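Building a hand-held parallel gripper, part 4: pads, linkage setup and grip tests

Parts 1 through 3 covered the printed frame, the trigger and the camera bracket. By this point you should have a handle with both arms attached and a trigger that moves them. This part deals with the pads, setting the linkage so the arms close evenly, and a set of grip tests you can run on a table at home.

The design is a modified version of the Fikthorpe linkage that Benedetta Rizzi drew for our workshop. If you are working from her original files, the hole spacing at the inner link is different and the measurements below will not match. Use the files from part 1.

What you need

The assembled handle from part 3
Two inner links and two outer links, printed in black PETG
Pivot screws with washers and lock nuts
Silver snap caps for the pivots
Two molded silicone pads
Contact adhesive rated for silicone
A 4 mm drill bit and a hand reamer
Calipers
A small square
Masking tape and a fine marker

Step 1: Clean up the links

Printed holes come out slightly undersized. Run the 4 mm bit through each pivot hole by hand, with the link held flat against the bench. Do not use a power drill. PETG softens quickly and the hole will go oval, and an oval hole at the base of an arm shows up as several millimeters of slop at the tip.

Check the fit with a pivot screw. It should drop through under its own weight with no side-to-side rattle. If it binds, take one more turn with the reamer and check again.

Trim any stringing inside the triangular cutouts on the outer links. The cutouts only save weight, but loose strings will work their way into the pivots.

Step 2: Assemble the arms

Lay the two arms out as mirror images before you put in any screws. The outer link and inner link on each side form a parallelogram, and the pad stays at the same angle through the whole stroke only if the two links are the same length between centers. Measure both with calipers. Reprint any link that is off by more than a quarter of a millimeter.

Put a washer on each side of every joint. Tighten the lock nut until the joint stops moving freely, then back it off a quarter turn. The arm should swing down when you tilt the handle and should not wobble when you push it sideways.

Leave the snap caps off until step 4. They are hard to remove without marking them.

Step 3: Fit the pads

Rough up the mounting face of each finger with 120 grit paper and wipe it with alcohol. Let it dry. Apply adhesive to both faces, wait until it is tacky, and press the pad on from the base toward the tip so that no air is trapped.

The pads must be level with each other. Wrap a strip of masking tape around both fingers at the same height and use its upper edge as your line. Clamp lightly and leave overnight.

I tried three pad materials. Bicycle inner tube grips well but creases. Hard TPU holds boxes and slides off film. The soft silicone is the only one I would recommend for thin packaging, and it is what the tests below assume.

Step 4: Center the closing point

Squeeze the trigger slowly and watch where the pads meet. If they meet left or right of the handle's center line, one arm is running ahead of the other. Loosen the clamp screw on the lagging side, move the arm in by hand until both pads touch a square held on the center line, and tighten it again. Repeat until ten closures in a row land on the line.

Now press on the snap caps. If a joint becomes stiff after capping, the screw is too long and is pushing against the cap. Swap it for the next size down.

Step 5: Set the return spring

The spring has to open the arms fully without making the trigger tiring. I hung weights from the trigger until the pads touched and settled on a spring that closes at 700 grams. A stiffer one was fine for five minutes and unpleasant after twenty.

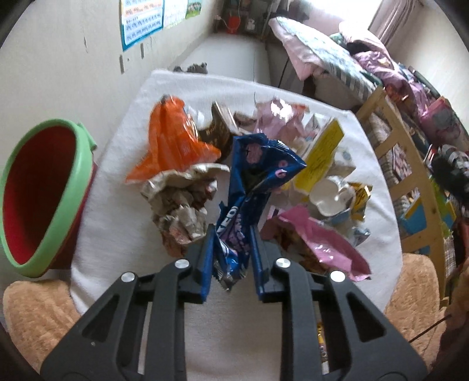 Wrappers are a harder test than blocks or cups, and I now start every new set of pads on them. Film has almost no stiffness, so the pads have to meet squarely or the material rolls out of the bottom of the grip. Spread a white cloth on a table, put down a mixed pile of packaging, and leave a clear area on the near side to work from. For the first picks, go for something crumpled with a narrow section the pads can close on. The dark blue snack wrapper between the pads is a good candidate: it is twisted at the middle, and the lower part gives the silicone enough folded film to squeeze. Flat packets, like the yellow one leaning on the right side of the pile, come later. Keep an open bin at the side of the table as the drop target.

Step 6: Run the grip test

Do 16 picks per session and write down each result before starting the next one. I use this order:

Crumpled wrappers, gripped at the thickest fold
Flat packets, gripped by an edge
Rigid pieces such as cups and small cartons
Foil, gripped at a corner

For each pick, close the pads, lift straight up, hold for three seconds, move over the bin and release. Record a slip, a drop, or a failure to release as separate faults. They have different causes.

Slips during the lift usually mean dirty pads. Wash them with dish soap and let them air dry. Drops during the hold point to uneven pad height, so go back to step 3. Failure to release is nearly always static on thin film; wiping the pads with a damp cloth between picks helps — in February, with the heating on, I had to do it every time.

Step 7: Check for wear

After the first session, take off one cap on each arm and look at the joint. Fine black dust around the washer means the nut is too tight. Kieran Mapplebeck prints his links with brass bushings pressed into the holes and gets much longer life from them, but the holes have to be redrawn to suit, and I have not tested his version.

Recheck the centering from step 4 at the same time. New joints bed in and the closing point will shift a little. Mine needed one adjustment after the first session and none since.

Part 5 covers routing the camera cable and adding an encoder to record the pad opening.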